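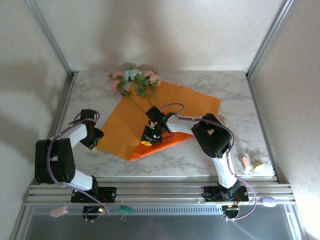
Sushil Shukla wrote to us after the last round that he had paid council tax in Omport for 31 years and still could not explain to his daughter what band he was in, or why. Several others answered in the same way, and one reader asked if she may take part when she "only pays and never understands". Yes, she may. We are looking for exactly such people.

## Call for participants: how do households understand their local taxes?

The Milura Group is a small research office. We study how people read, judge and talk about the taxes they pay, mostly at local level. From spring until December we will carry out a study in Omport and Storport, and we need 70 residents for the interviews and 200 for a written survey. It is possible to do both, but you do not have to.

The two towns were chosen for a simple reason. They are similar in size and in income, but Storport sends its residents a long annual statement with the bill, where each service has its own line, and Omport sends one page. We would like to know if the longer statement changes anything in what people think about the fairness of the tax. We have our guesses — we prefer not to print them in this call.

### Who can take part

- You are 18 or older.
- You live in Omport or Storport, and you have lived there for at least one full tax year.
- You pay local tax yourself, or you share the payment with somebody in your household.
- You do not work in the tax office of either town.

Tenants are welcome, also those whose tax is included in the rent. In the earlier round we had too few tenants and too few people under thirty, so we would be glad of more from both groups. You don't need to be interested in politics. You don't need to speak perfect English, and an interview in Hindi or Polish can be arranged if you tell us in advance.

### What we ask from you

The interview takes one hour, sometimes a little longer. It can be held by telephone, by video call or in our room in the Mittal Building, second floor (there is a lift). You will be shown two versions of a tax statement and asked to speak your thoughts aloud while you read. After this we talk about what you think is paid with the money, and what you would change. Please do not prepare yourself, and please do not look up the figures before.

The survey has around 200 short questions, divided in four parts which are sent to you separately. We know it is long. Each part can be stopped and continued on another day.

We will not ask to see your bill, your bank account or your tax return, and we do not give advice about debts or appeals.

### Payment and travel

Interview participants receive a shopping voucher at the end of the conversation, also if they decide to stop early. For the survey the voucher is sent after the fourth part. Bus and train tickets to the Mittal Building are paid back; keep the ticket, please.

### Your data

Names are kept apart from the answers and are deleted when the study is finished. Neither town council will receive anything from which you could be recognised. You can withdraw until the first report is written.

### How to apply

Write a short message or a letter to the Milura Group, Mittal Building, Omport, with your name, your town, a telephone number and the hours when we can reach you. Mark it "Local tax study". The closing date is 8/3/21. Those who took part in the previous round can apply again for the survey, but not for the interviews.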